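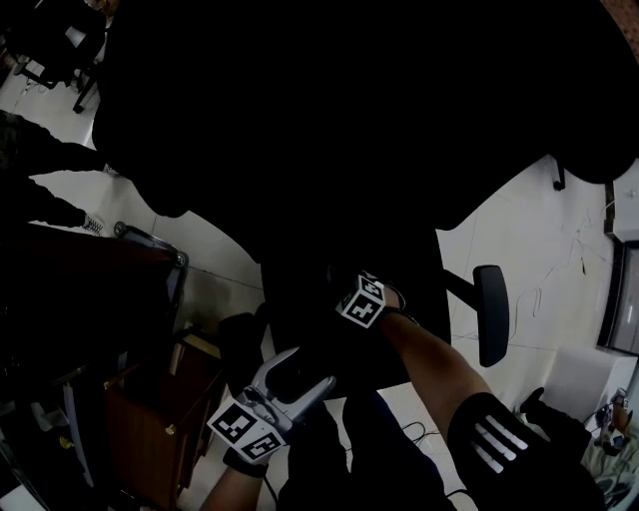
Black office chair with padded armrests, on white floor tiles.

Starby office chair — review
5 September 2022

I bought the Starby from the Jalteck shop in Prirkbridge for $294, to replace a chair with a cracked base. It came in one box and took me 33 minutes to put together with the hex key supplied. The instructions are drawings only, and the one for the armrests is too small to read easily. Start all the bolts by hand before tightening any of them.

The backrest is broad and supports the shoulders well. The seat is firm. I sit in it for most of the working day and my lower back has been fine, though taller people may want more height than the lift gives. The armrests are padded but don't adjust.

Casters roll easily on tile. They catch on cables, so clip those up first. On carpet it takes a good push.

Two complaints. The tilt knob is stiff, and the dark colour shows every bit of lint — a damp cloth fixes that. At about 23 kg it is also heavy to get up stairs.

Good value at the price. I would buy it again for a home office with a hard floor.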